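Frames and Flowers – the Hall Table at Ruvenberg

We spent part of August sorting out the front rooms at Ruvenberg before the new tenants moved in. Most of what went on the walls and tables came out of storage, and this page covers the small pieces. Mark Anthony Lacson kept the list and decided what went where.

The frames were the slow part. There were 16 on the list, in all sorts of sizes, and 9 of them needed new cord on the back before they could be hung. 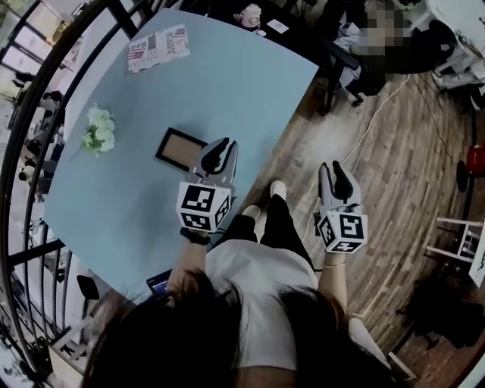

Black borders suit the hall best, as the walls there are a warm grey and the lighter frames got lost against them. Anything with a gold edge went upstairs. We kept the flowers to pale colours – cream and soft green – and used small bunches so there was still room to put down keys and mail.

Hall: four frames at eye level, hung a hand's width apart.

Landing: the gold-edged ones, grouped over the bookcase.

Back bedroom: still to do. The plaster needs patching first, and the paint we ordered from Gultport was the wrong colour.

Spare frames are in the cupboard under the stairs, wrapped in old towels.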